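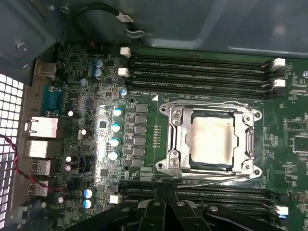 Can a robot swap your memory yet? Notes from the repair bench

Every few months I use my corner of this newsletter to ask the same question about a different chore. Last time it was folding towels (getting better, still slow, fitted sheets remain a dream). This time I wanted something from the shop floor, and I picked one that plenty of readers have done at the kitchen table with a screwdriver and a podcast on: opening up a desktop computer and changing a stick of memory.

I picked it because it sounds so small! You press down the clip at the end of the slot, the old stick comes up, you line up the notch on the new one and push until it clicks. Most people get it on the second try. I timed myself on an old tower at home, case already open, and needed 53 seconds, including the part where I had the stick the wrong way round.

Now think about what your hands were doing in those 53 seconds. One thumb finds the clip without much help from your eyes. The other hand keeps the case from sliding. You pinch a thin board by its edges, and when it doesn't want to go in, you feel that before you see it, and you rock it a little. The push at the end is surprisingly hard, hard enough that first-timers stop halfway because they're sure something is about to snap. A machine has to have all of that worked out for it, or learn it, and the gap between "firmly seated" and "cracked board" is not a big one.

Then there's the clutter. Shop machines have been putting parts on bare boards for decades, and they're wonderful at it, but a bare board arrives flat, clean and in the same spot each time. A used computer is another animal. Cables lie across things. The processor socket sits right between two banks of memory on some of the bigger boards, with brackets and plastic arms hanging over the slots you want to reach. Two towers of the same model can come in with their wires tucked in completely different ways, depending on who was last in there. 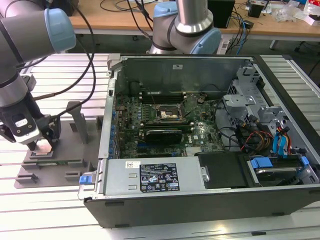 Fixtures help a lot with this, and they're my favorite unglamorous subject. If you give a gripper a slotted block to take a part from, half of the trouble goes away before the arm has even moved. The part is standing up, it's facing the right way, and the jaws can come straight down on it. People do the same thing without thinking when they lean a screwdriver in a coffee mug. The refurbishing shop at Flesgate has gone this route for its sorting tables, and the folks there told me they spent far more of August on blocks and trays than on programming.

The second arm is the other thing I've come around on. I used to think of two arms as a luxury, a bit of a show. Watch anyone work inside a case, though, and see how seldom one hand is idle. One holds a wire back while the other goes in. One steadies, one pulls. Rakwood, who do contract repairs for schools and libraries, ran a small trial of the memory job last winter with a single arm and then with a pair, 40 tries each. They were kind enough to share their notes. The single arm did fine as long as the slot was clear. As soon as there was a cable in the way it had no good answer, and someone had to reach in. With the pair, one arm could at least nudge the cable aside, and the number of times a person had to step in dropped a good deal. It was slower, mind you. Their best clean run with two arms took 104 seconds, about twice my kitchen table time, and I'm no champion.

So is it there yet? For my money: the picking up, yes. The lining up, most of the time. The pushing in, sometimes, and the knowing whether it really went in is where I'd still want a person standing by. Cameras down at the wrist are a big help with lining up, because you get to look right into the slot from where the fingers are. They're less help once the gripper is pressing down, when the thing you want is a sense of touch.

What I love is how much of this carries over to chores at home. Pushing a plug into an outlet behind the couch, getting the battery cover back on the remote, clicking the filter into the vacuum: it's the same job with different parts. If an arm can learn to seat a memory stick in a messy old tower without hurting it, I'd trust it with my dishwasher rack the same afternoon.

Reader Nartey Workshop wrote in to ask whether screws are harder than clips. I think so, and small screws in deep corners are much harder, but I'd like to see it before I say more. The Irkis open bench has a screw station going, and I plan to spend a morning there for the next issue. If you've tried any of this in your own shop, even if it went badly, please write. The bad runs are usually the ones I learn the most from.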